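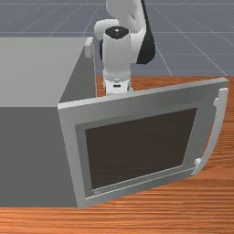 A simulated robot arm at the open door of a microwave-style appliance in Prirkex 2.

OSTLOW, 25 April 2023 – Punota today released Prirkex 2, a new version of its motion planning and simulation software for robot arms that work with doors, drawers and lids. The release is available now to all current license holders and to new customers through the Punota website.

Prirkex 2 plans the full motion of an arm around a hinged or sliding part, including the approach, the contact and the retreat. Earlier versions handled these as separate planning problems, and users had to join the results by hand. In the new version, a user marks the moving part, its joint and the area where contact is allowed. The planner then returns a single path for the arm, or a report saying where the path fails and which joint limit or collision caused it.

Appliance doors were the main focus of the work. A door that has been swung open takes up space in front of the appliance, and the gripper often has to pass between the door and the body. Planners that treat the door as a fixed obstacle tend to reject these motions or send the arm on a long detour. Prirkex 2 treats the door angle as part of the plan, so it can look for paths where the door and the arm move together.

"Our users were spending most of their time on the last few inches," the company said in a statement. "They had a good model of the arm and a good model of the cabinet, and still had to write special cases for the hinge. We wanted that code to go away."

What is new in this release

Joint-aware planning. Hinges and slides are read directly from the model file. Travel limits, friction and spring closing force can be edited in the scene panel without reloading the model.

Clearance view. Users can step through a plan and see the smallest gap between the arm and every nearby surface at each step. Gaps under a chosen limit are listed in a table that can be exported as a CSV file.

Scene library. The library now holds 150 ready-made articulated objects, among them ovens, dishwashers, filing cabinets and storage boxes. Each comes with separate visual and collision shapes. Users can change the size, the hinge side and the handle position.

Batch testing. A plan can be run against many variations of the same scene, with the appliance shifted or turned on the table and the door starting at different angles. Failed runs are saved with their random seed so they can be opened again and replayed.

Hidden-contact checks. When the gripper is behind a door or panel from the point of view of the main camera, the software can add a second virtual camera or fall back on joint readings alone. Users choose which method to apply for each step of a task.

Testing at Mottram

Punota tested the planner at its lab in Mottram before release. The test set contained 1836 planning problems built from the scene library, covering 11 arm models. Every problem was run in simulation, and a smaller group was repeated on physical arms in the lab. The full list of problems, with the settings used and the result for each, is included in the download so that customers can run the same tests on their own machines.

Known limits are listed in the release notes. Prirkex 2 does not plan for soft or flexible parts such as curtains, cables or rubber seals. Double doors that overlap when closed must be opened in an order set by the user. Planning with two arms in the same scene is supported only when one of them stays still.

Upgrading

Project files from the first version of Prirkex open in the new version and are converted on first save. Punota recommends keeping a copy of the original file, as converted projects cannot be opened in older releases. Scripts that call the old approach and retreat functions will continue to run but will show a warning. Those functions will be removed in a later update.

The software runs on Linux and Windows. A graphics card is needed for rendered camera views but not for planning, which can be run from the command line on a machine with no display.

Customers with an active support plan receive Prirkex 2 at no added cost. Academic licenses remain free for teaching and unpaid research. A maintenance update planned for July will add more storage furniture to the scene library and fix a known problem with mirrored hinge axes.

About Punota

Punota develops planning, simulation and testing software for robot arms. The company has its head office in Ostlow and a test lab in Mottram.

Media contact: Punota Press Office, Ostlow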